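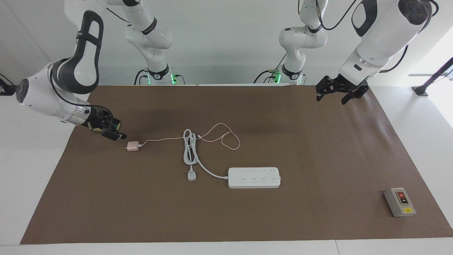 The second quarter of the Mornlow community printmaking program went mostly to plan. Classes ran every week at the Gudau hall and the room was full for all but one of them. Our main change was to the set-up of the work surfaces. In the first quarter we lost a lot of time at the end of each class cleaning ink off the tops, and the hall asked us to do better. We now lay a sheet of brown paper over the white tabletop before anyone opens a tin, leaving a strip of bare table along the near side. Clean-up has dropped to ten minutes and the hall has had no further complaints.

Enrolments

We offered 3 courses: beginner lino, screen printing and a short course on book covers. Beginner lino filled first. Screen printing had a slow start and we moved it to the evening, which suited people who work during the day. The book cover course had 4 places left at the close of enrolments and we ran it anyway. Most of those who finished have asked to be told when the next one opens.

Equipment and materials

The grant paid for a second-hand press from Rarel, new rollers and a year's supply of water-based ink. The press needed a new bed spring, which took longer to arrive than the supplier promised and put the first etching class back to March. It is now in regular use. Paper remains our biggest running cost. We are buying in larger lots and sharing an order with the Wanyama art group, who use the same weight of stock.
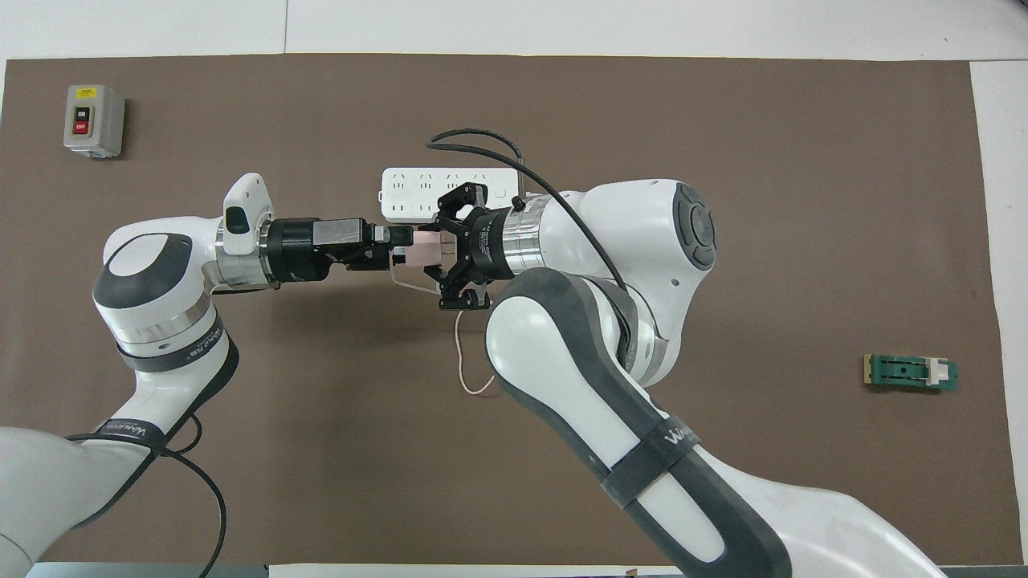
Brown covering laid over the white tabletops, with the grey switch box at the corner.

Open day and sales

We printed 100 cards for the open day and sold nearly all of them. The money went into the materials fund. Visitors could ink and pull a small print of their own, and the queue for this was longer than we could handle with one press. Next time we will set up a hand-burnishing table as well.

Budget

Spending is $1000 under the forecast for the half year. Most of this is tutor pay for the delayed etching class, so it will be used in the coming quarter. We are not asking for any change to the payment schedule.

Next quarter

Etching continues, and beginner lino will be offered twice. We still need a lockable cupboard for solvents and are waiting on a quote. The drying rack is also too small for the larger screen prints and we would like to replace it from within the current equipment line, if you agree.

Ritva Seppälä
Program coordinator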